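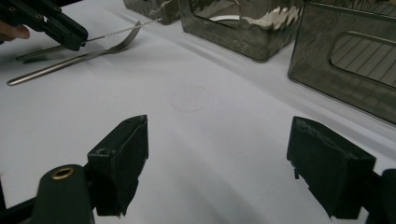

Sorting small stuff into bins: what goes with what?

drawerwoman
OK so I finally cleared the kitchen junk drawer and the dresser top in one go, and now I have one mixed pile on the table. Forks, spoons, a couple of necklaces, the usual. I bought the Skodura bins with the mesh bottoms, three of them, because they were on sale in August and I liked the color. My plan was cutlery in one, jewelry in another and whatever's left in the last. My sister says I'm nuts for putting a necklace anywhere near a fork. Is she right? How do you all split things up?

lintbasket
Your sister has a point about thin chains. I had a fine silver one go halfway through a mesh bottom and it took me most of an evening with a pin to get it back out. Mesh is great for forks (crumbs fall right through, you just shake it over the sink) and terrible for anything skinny.

Ismael Sampaio
I'm going to disagree with lintbasket a little. I've kept chains in a mesh bin for 4 years with zero trouble. You close the clasp first and lay the thing on a folded washcloth. I do all my sorting on a white board too, so I can see a tiny earring back before it rolls away. I tried it on a dark wood table and lost two.

lintbasket
A washcloth is just a solid bottom with extra steps, Ismael! If you have to line it, buy the one that doesn't need lining.

Ismael Sampaio
I already owned the bins and the washcloth, so my cost was zero. Solid ones from Trastilstead are way more than I want to pay for a plastic box.

drawerwoman
Ha, you two. I do have washcloths. What about the cutlery though, do I toss it in or line it all up? My drawer at home was a total heap and I kind of want to do better this time.

pantry_pat
Line it up! I lay out one set on the table before anything goes in a bin, fork, knife and spoon, and then I match the rest against it. That's how I found out half my "good" forks came from my ex's Lâm set and were a hair shorter than mine. It drove me crazy for a week and then I stopped caring and used them anyway, but at least now I know.

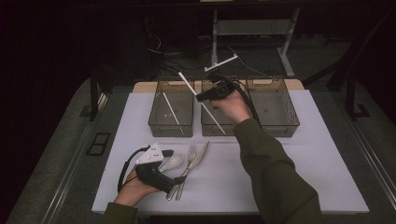
drawerwoman
Should the knives get a bin of their own, or can they go in with the forks and spoons?

pantry_pat
Table knives can share a bin with the forks and spoons, as long as all the handles point the same way so you grab a handle every time. Steak knives I'd keep separate.

oldtinbox
I'm the odd one out here, I don't sort cutlery at all. One big bin, everything in it, reach in and take what you need. We're two people. How long does it take to find a spoon?

lintbasket
oldtinbox that makes my teeth hurt. The noise alone!

oldtinbox
You get used to the noise. My wife did not get used to it, so we have a Sullis divider now, and I'll admit the drawer looks nicer. I still put things back in the wrong slot.

drawerwoman
Update for anyone still reading: cutlery is in, handles all one way. Necklaces are on a washcloth for now, and I told my sister it was my idea. The last bin has batteries, a tape measure and a key that doesn't fit anything in this house. Do I keep the key?

Ismael Sampaio
Keep the key.

lintbasket
Toss the key.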